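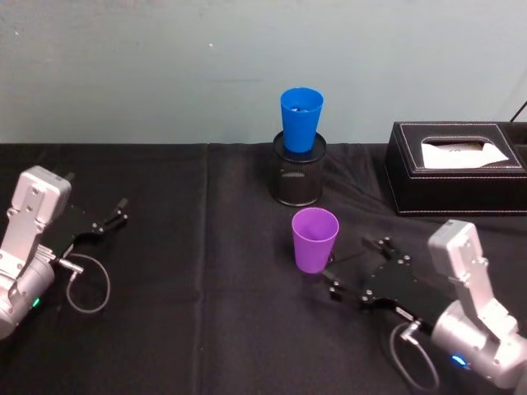
Figure 4. Two-arm workspace used for the cup trials, with the right gripper close to the purple cup.

4.3 The late-stop fault

I wanted this section to be about stacking speed. Then the right arm started ignoring its own stop command (not every time, which would have been so much easier to chase!), and I spent most of October on that instead. So that's what you're getting.

The job itself is simple. Itivura, our planner, picks an arm for each cup, sends it in with the fingers open, and closes once the controller says the arm has settled. In Figure 4 the blue cup is in the mesh holder and the purple one is standing on the cloth. If an operator hits the soft stop at any point, both arms should hold where they are. Out of 61 runs where I pressed it on purpose, the right arm kept moving in 11. The left arm held in all of them.

I should say clearly that these were slow moves with light plastic cups, and the hard stop, the one that cuts motor power, worked whenever I used it. I still count this as a safety failure. A person leaning over the table trusts the soft stop, and I had been leaning over that table for weeks. 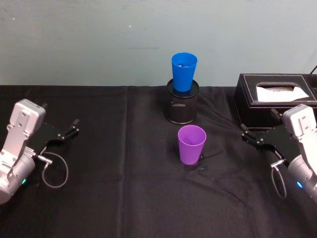 Rocío Cantero

My first guess was the cabling. I swapped the right gripper's cable, ran the trials again, and got the same fault. My second guess was the planner, and I lost days to that one, reading logs that all said the stop had been sent on time. It had been! The trouble was on the receiving end. The right arm's controller keeps a short queue of motion commands, and a stop went to the back of that queue like anything else. With a nearly empty queue you'd never notice. During the last bit of an approach, though, the planner sends lots of tiny corrections, and the stop sat behind all of them while the arm worked through the pile.

The left controller runs older code with no queue at all, so it looked perfect, and I kept using it as my proof that the stop logic was fine. I wish I'd compared versions sooner.

The fix we run now clears the queue when a stop comes in, and a separate watchdog drops motor power if the arm is still moving after 30 ms. I also moved the stop test to the start of the session checklist, and it has to be run during a close approach, with corrections streaming. Testing it on a parked arm tells you very little.

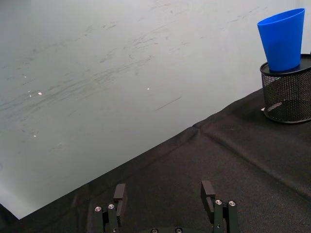 Bravo read a draft and wrote back that clearing the queue only moves the problem, because a lost stop message would leave the watchdog with nothing to start its timer. I think that's right. The watchdog as described here depends on the stop getting through, and we have no heartbeat between planner and controller yet. Until we do, hands stay off the table while either arm is powered, and I wouldn't treat the results in Section 5 as a case for relaxing that.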